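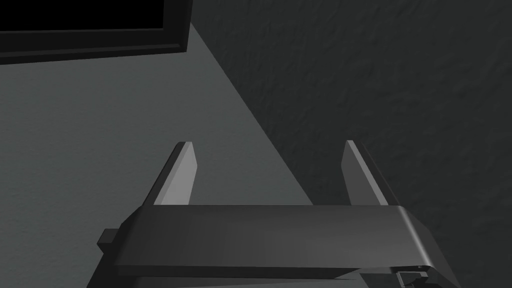

Gurnstead to Flundham car ferry

6 min read

The Gurnstead to Flundham car ferry is a short vehicle crossing over the Urkenau estuary, and I've been riding it since I was small enough to be carried up to the passenger deck. It saves you the long drive inland to the bridge at Żak, and on a clear evening I'd take it even if it didn't!

History

Before the ferry there was a chain-hauled raft that took carts and livestock (and the odd very nervous horse). The first proper car ferry was the Urkenau, which carried 6 vehicles if everybody parked nicely. Her replacement, the Nokuthula, is named after Nokuthula Mtshali, who ran the crossing for most of its early life and wrote the first printed timetable. She takes 200 passengers, and the slipway she crosses to is 3530 feet away, bank to bank.

Sibusiso Nkosi's little history of the estuary has a whole chapter on the naming argument, which got surprisingly heated. Flundham wanted a bird. I still think a bird would have been fine. 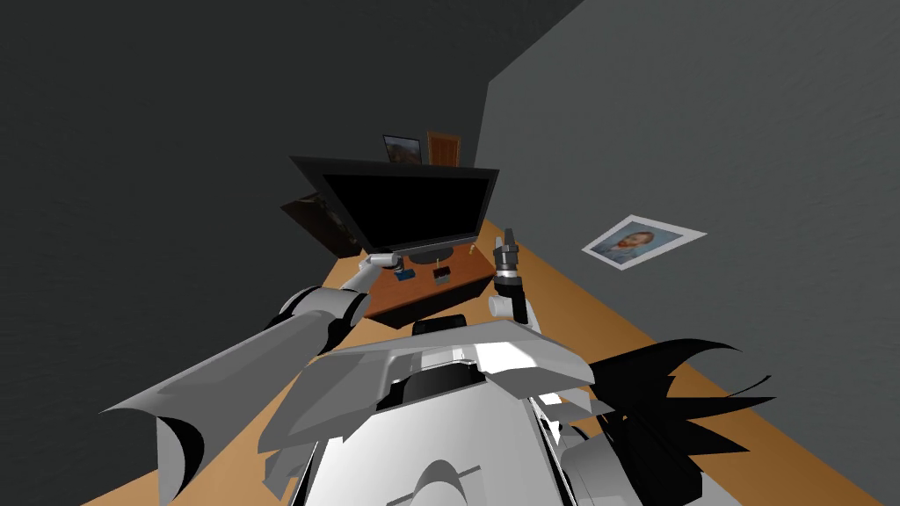

Crossing and tickets

You buy your ticket at the Gurnstead side whichever way you're going, so coming from Flundham you pay when you get off. Foot passengers and bikes board first, then cars, then anything tall. Motorcycles go along the rail, and the crew will hand you a strap. The cafe does a decent egg roll, but it closes before the last sailing, so eat early.

Sailings stop on Wednesday afternoons for maintenance, and in February the boat goes away for her refit and you're stuck with the bridge.

Road access

Route 551 runs right down to the Gurnstead slip. The Flundham side is trickier: the lane is narrow, the sign is behind a hedge, and the turn comes up fast after the chapel. Long trailers should use the upper road and come down past the boatyard.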